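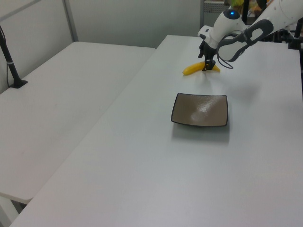
Benito Villanueva wrote in to ask whether he could skip the sorting and go straight to laying the table, as he only had a banana and a few pears to put out and couldn't see what there was to sort. Fair question, and you can if you like, but I'd still read steps 1 to 4 first. It won't take you long.

5 min read

Home Guides Kitchen Table Storage Contact

Section 2: Setting up the fruit table

I keep my fruit on a long white table now, with a shallow dish in the middle and anything that won't sit nicely in the dish laid out on the bare top. I used to pile the lot into a deep bowl and find something horrible at the bottom every week (usually a plum, once a whole lemon gone green and furry). Going shallow cured that more or less overnight!

What you need

One table, wiped down. One shallow dish, square or round. Your fruit. A soft cloth. If you have a second table the same height, stand it alongside – it's handy for the shopping bags while you work.

Setting up

1. Clear the top and wipe it over with a damp cloth, then dry it. White tops show every drip of juice, so do go into the corners.

2. If you're using two tables, set them parallel and leave a narrow gap. I pushed mine tight together at first and spent a whole afternoon fishing grapes out of the crack with a butter knife. With a gap they just drop on the floor and you can pick them up.

3. Put the dish down roughly in the middle. Mine's a brown glazed one with a thin dark rim, and I'm very fond of it. Run your finger round the underside before you set it down, as an unglazed foot can leave scratches on a painted top.

4. Go through the fruit. Anything soft or split goes to the kitchen to be eaten today or stewed.

5. Lay the bananas on the table itself, beyond the dish, on their sides. Keep them single if you've already split the bunch.

6. Put the round fruit in the dish, one layer only. If you've got more than one layer, you've bought too much (I say this as somebody who came home from Marín market in May with 35 apricots).

7. Step back and check you can reach everything without leaning over the dish. Sleeves and glossy dishes don't mix well.

Note: A banana will roll on to its flattest side and stay there, so don't fuss over it. If yours keeps rocking, turn it so the curve lies flat against the table.

Note: Casimiro Carrasco puts a folded napkin under his bananas to stop them bruising. I've tried it both ways and can't see any difference, though it does look smart if you've got people coming round.

Caution: Don't drag the dish. Lift it with both hands, and take the fruit out first if it's heavy.

Caution: Keep the table out of strong sun. I had mine under the window for one hot spell and it reached 29 degrees in there by lunchtime, and the bananas went from yellow to spotty before I'd finished the bread. They made a lovely cake, mind you.

Day to day

Move the ripest fruit to the front each morning. Wipe under the dish whenever you top it up, and dry the glaze with the soft cloth, otherwise you get those dull water marks and have to start again. Bananas are best kept away from the pears if you want the pears to last – I put them at opposite ends and it gives me a good couple of extra days.

If you get fruit flies, clear everything off, wash the dish in hot soapy water and leave the table bare overnight. A saucer of cider vinegar with a drop of washing-up liquid will catch the stragglers. Put it on the windowsill, well away from your elbows.

Related guides

Section 1: Choosing a table that fits the room
Section 3: Looking after glazed dishes
Getting stains off a white tabletop
Golov or Stosine? Two fruit knives compared
Fitting the Brivance shelf in a small larder
Banana cake for when you've left it too late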